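How I Fold T-Shirts on the Bed With a Folding Board

I used to fold laundry standing over the dryer, which meant I folded it badly and then folded it again in the bedroom. Now everything gets carried to the bed and done there in one go (80 pieces on a bad week, and yes, I tallied it up once in June). All you need is a flat board, a bit of mattress, and a shirt.

First, clear the middle of the bed. Pillows go up to the head end, bolster along the side. Then lay the shirt front side down and smooth it from the collar toward the hem with your whole forearm. 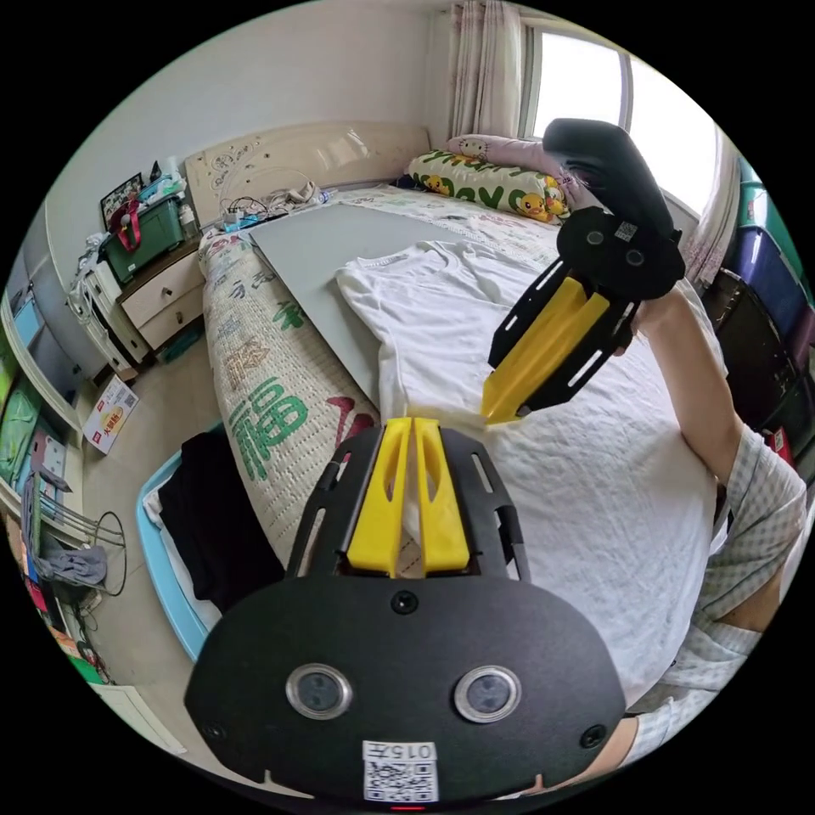 Set the board on the back of the shirt, just under the collar and centered between the shoulders. Mine is 16 inches long, cut down from the back of an old Brinex shelf kit. Fold one side in over the board, lay the sleeve back on itself, and do the other side the same way. Slide the board out, then bring the hem up to the collar in 2 folds. Done! It goes much faster once your hands learn it. 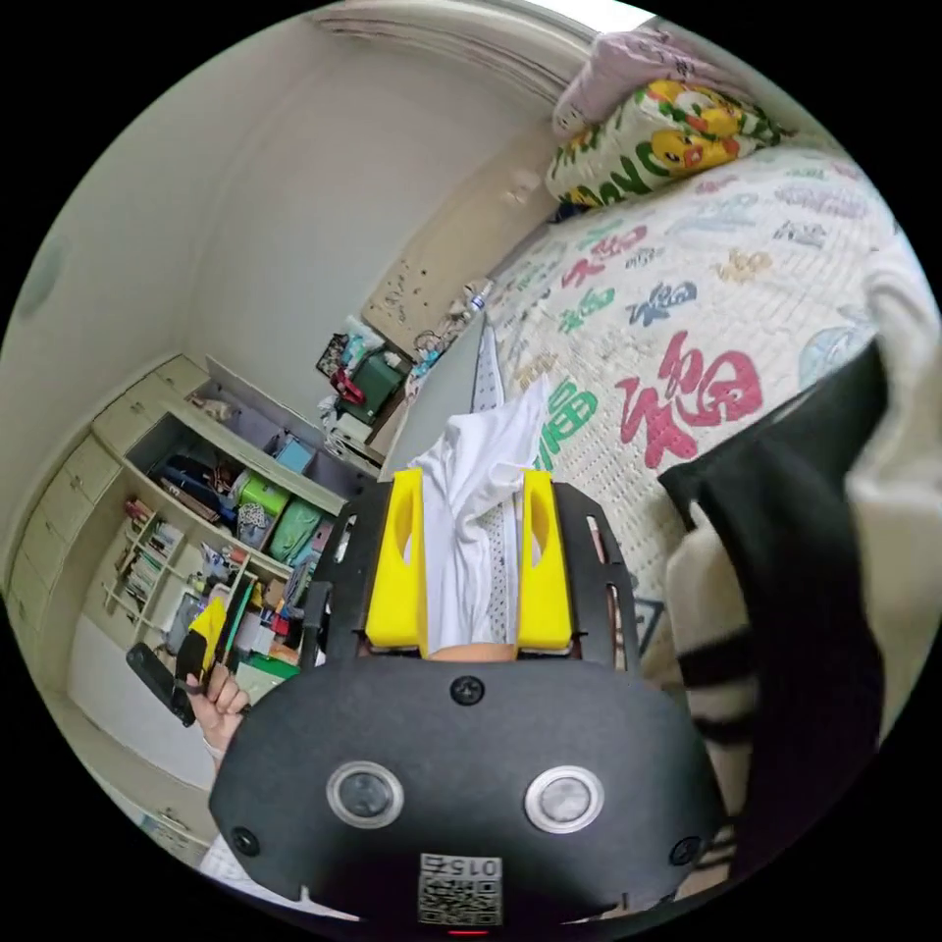 Sheets are where I used to lose my temper. A white one is the worst to get straight on a plain mattress, so I like a busy spread underneath. Big printed characters like the red 福 on a white quilted bedspread make great landmarks: line your edge up with one, fold to the next, and you'll see right away if you've drifted. Start at the foot of the bed, match the corners in pairs, and pull the crease flat before you make the next fold.
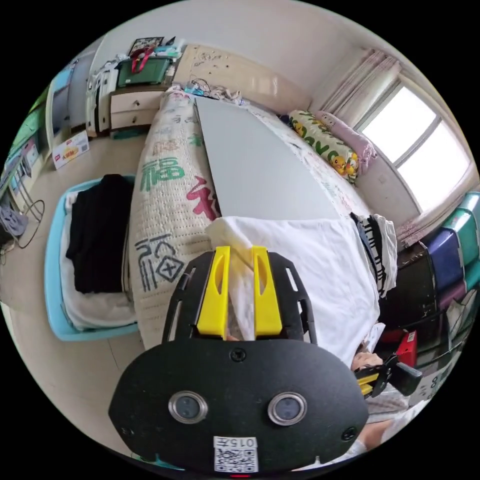
Can I use cardboard for the board?
Stiff cardboard works fine for shirts, but tape the edges first so they don't catch on knits. Swap it out when the corners go soft.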